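Sakalauskas Fund for Religion and Public Life
Grantee progress report: The Blessing of Animals Project
Submitted by Santeri Rissanen, Gostham
March 23, 2023

Hello again, all. You asked for something shorter than last time, and I've tried, though anyone who sat through my first report knows I'm not a natural at short. So let me start with the good stuff.

The survey is done! We mailed it to 1,000 congregations and got 312 back, which made me very happy, as I had privately bet on a lot fewer. I've now read every one of them, including the handwritten ones (one pastor filled both margins and then taped on an extra page about a goat). The main question was simple: does your congregation hold any kind of service for animals, and if so, who asked for it? I had expected to hear about clergy with a soft spot for St. Francis. Mostly I heard about parents. A kid's hamster dies, the kid asks a hard question at coffee hour, and by the next fall there's a blessing on the lawn with dogs barking through the psalm.

The second question was harder, and the answers are all over the map. I asked what the minister says when a member wants to know if a pet has a soul. Plenty of people wrote "I tell them God is good" and left it there. Some sent me two pages of Aquinas. A few said they'd rather not answer in writing, and I've respected that and kept those forms out of the quotes file. 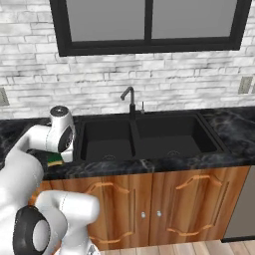

Interviews are moving slower than the survey did. I planned on long conversations with clergy, and clergy are busy people, especially in Lent – I should have seen that coming when I drew up the schedule. I've finished the ones in Gostham and most of the ones in Kisum. The rural group is still ahead of me, and I'd like to do those in person, because the phone calls I tried were stiff and kind of sad. Farm pastors have a very different take on all this, and I don't want to shortchange them. They'll bless a herd in the morning and eat beef at the potluck, and they've thought about that more than most of us have.

Money: we're fine. Printing and postage came in $782 under what I'd budgeted, mainly thanks to the lighter paper. I'd like your okay to move that over to travel for the rural visits. The transcripts are all in Ramix now and tagged by topic, so if anyone on your end wants to poke around in them, just ask and I'll set you up with a login.

What's left: the rural interviews, then the essay itself, which I've started three times and thrown out 3 times. The current opening is about the goat. I think it might stick. You'll have a full draft in July, and I'd love blunt comments on it, particularly on the Aquinas section, where I'm a bit out of my depth.

One last thing – please let me know about the travel money soon if you can, so I can start calling people after Easter.

Warmly,
Santeri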